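Lumanlan Reading Room: progress report to the Jesia Fund, 08/05/2026

Dear Precious Dimaculangan,

Thank you, as ever, for your patience with us. The spring has been a busy one and I hardly know where to begin, but I think it has to be the loans — 387 books went out this quarter, and Hazem Kettani is still finding returns in the porch! 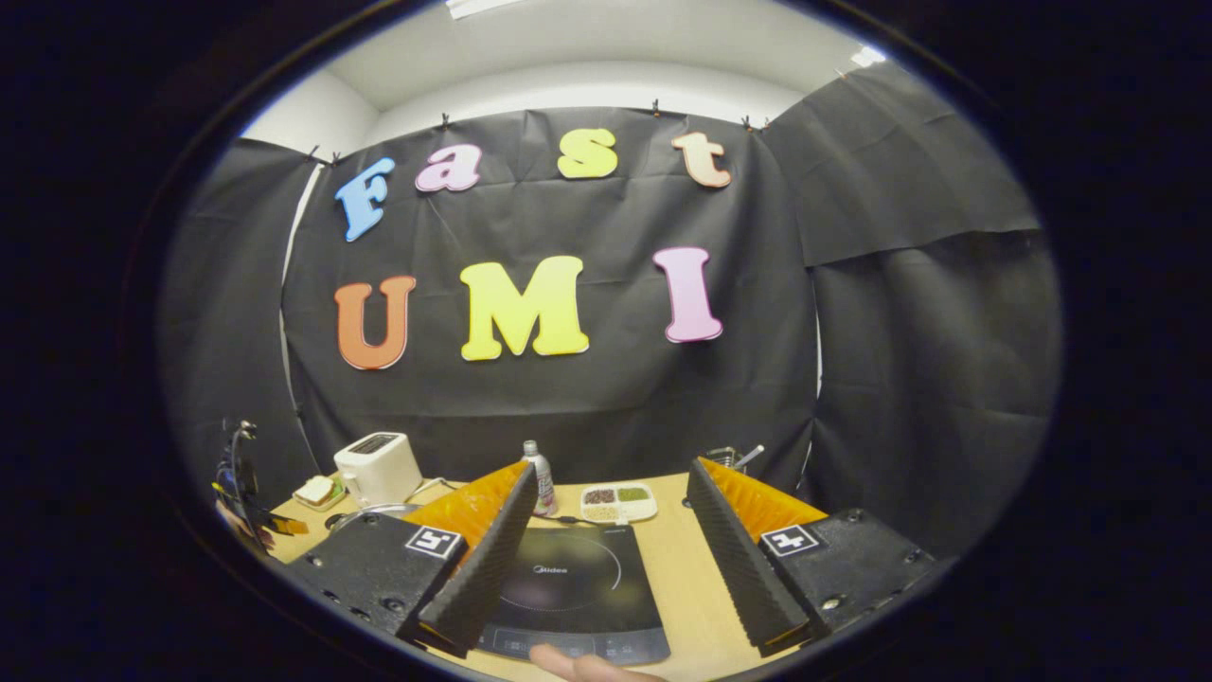
The Cutidton families have taken to the evening story hour very warmly, and Rosalinda Lagman has moved it back by 30 minutes so that parents on the late shift can come along too.

We have spent almost 200 pounds on large-print titles, a little over what we told you, and saved it again on postage. The damp in the back store is not yet dealt with. We hope to have the roofer's quote to you before August.

With warm thanks,
Amado Maglaya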